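## 4. Collecting the examples

I'll start with the part I got wrong, since it shaped everything after it. My first plan was to write a script that would generate all the training runs for us. You pick a spot on the ring, you plan a path to it, you close the fingers, you're done. I had that going in January, and I was very pleased with myself for maybe a week. Then Hanne Kuusisto watched the playback over my shoulder and asked why every single approach looked the same. She was right (she usually is). The script had one idea about how to reach for something, and the policy we trained on it learned that one idea and fell apart as soon as the ring was turned a little from where it expected.

So we went over to people. All the examples in this paper were driven by hand in simulation, by one of us sitting at a desk with a controller, looking at the rendered view and moving the gripper in small steps. It's slow, and your thumbs get sore, but people are wonderfully inconsistent! Some of us come in high and drop straight down. I tend to creep in low from the side. Hanne overshoots on purpose and backs up, which I found maddening to watch and which later proved to be one of the more useful habits in the whole set.

### 4.1 What counts as an example

An example is one full attempt, from the reset to the moment the driver presses the "done" button. We log the rendered view, the gripper pose, how far apart the fingers are and whatever the driver commanded, all on the same clock. Drivers also mark the attempt as good, bad or "I don't know." I argued against that last option and lost, and I've come around. There were plenty of attempts where the ring moved but you couldn't really say the grasp was a grasp, and forcing a yes or no on those just gave us noisy labels. We keep them, but they aren't used for training the policy in Section 5. They go only to the success classifier, as a third class.

In total we recorded 3659 attempts. Of those, 958 were marked bad, and we kept every one. My reasoning is simple: a person who misses nearly always tries something next, and that next thing is what the policy needs to see. If you throw away the misses you throw away the recoveries too. We did cut attempts where the logger dropped out partway, and those aren't in the total.

### 4.2 The setup and how we varied it

The simulator is Vellotthorpe, our in-house one, with the contact settings we inherited from the Pitkänen project and then spent far too long adjusting. I won't go through all of them here. The one that mattered most was friction on the fingertips. Set it too high and any sloppy pinch works, so drivers get lazy and the examples teach the policy to be lazy right along with them. We lowered it until careful drivers still did fine and careless ones started to lose the ring, and then left it alone for the rest of the collection.

Between attempts we shift the ring's position and turn it, and we change the lighting and the start pose of the gripper. The mesh panel moves a little too, but never so far that it blocks the ring from the driver's view. We tried blocking it early on, and drivers simply guessed, and I don't think you want a learning system picking up our guesses. Figure 3 gives the view we worked from, at the same quality the policy gets. The floor behind the work surface stays as the plain grid, and the far objects are allowed to be soft. Sharpening them cost us rendering time and made no difference in the early tests, so we quit doing it.

Each driver worked for 30 minutes and then had to stop. This was Hanne's rule. I complained about it (just when you get into a rhythm!), but when we plotted the marks against time, the long sessions from before the rule got noticeably worse toward the end. Tired people also start repeating themselves, and then you're back to the script and its one idea. We gave everyone 20 practice attempts before any of theirs were saved, which was enough to get used to the controller without settling into fixed habits. 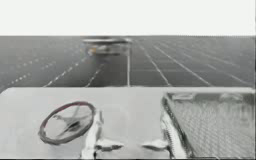

**Figure 3.** Simulated view with the spoked ring at left, the metallic gripper at bottom center and the mesh panel at right.

The spokes caused the most discussion among the drivers. You can go for the rim, or you can put a finger through one of the openings and pinch a spoke, and we never told anyone which to do. I wanted to! A mixed set is harder to learn from if your method averages over the choices, and with a plain regression loss we did get a policy that aimed for a point halfway between the two and picked up nothing. I took that as a reason to fix the loss and leave the drivers alone. The version in Section 5 predicts several possible motions and commits to one, and it handles the mixture fine.

Reflections were the other headache. The gripper is shiny, and in some lighting the drivers had a hard time telling where the metal stopped and the surface began. We thought about giving it a matte finish in the renderer. Two things stopped us. The real hand we'd eventually like to move to, a Wernell, is polished too, and the drivers had started using the ring's shadow as a cue for where things were, which struck me as a pretty good trick for the policy to pick up as well. I can't prove that it did. Turning shadows off at test time hurt performance, but it also made the images look different in general, so I'd be careful about reading much into that.

### 4.3 Checking the labels

After collection, Hanne and I each went back through a random share of the attempts without seeing the driver's mark. We agreed with the drivers most of the time on good and bad, and much less on "I don't know," as you'd expect. Where the two of us agreed with each other and not with the driver, we changed the mark. Where we disagreed, we left the driver's mark in place. The original marks are stored next to the changed ones, so anyone who dislikes this rule can undo it.

One more thing on the logs. The Proline controllers we used have a small dead zone around the center, and very gentle motions come through as no motion at all. You'll find short pauses just before contact in a lot of attempts. I first took these for hesitation and wrote a whole paragraph on it, now deleted. We trim pauses at the start of an attempt but keep the ones near contact, and the policy does reproduce them, so its grasps have a little stutter at the end that comes straight from the hardware.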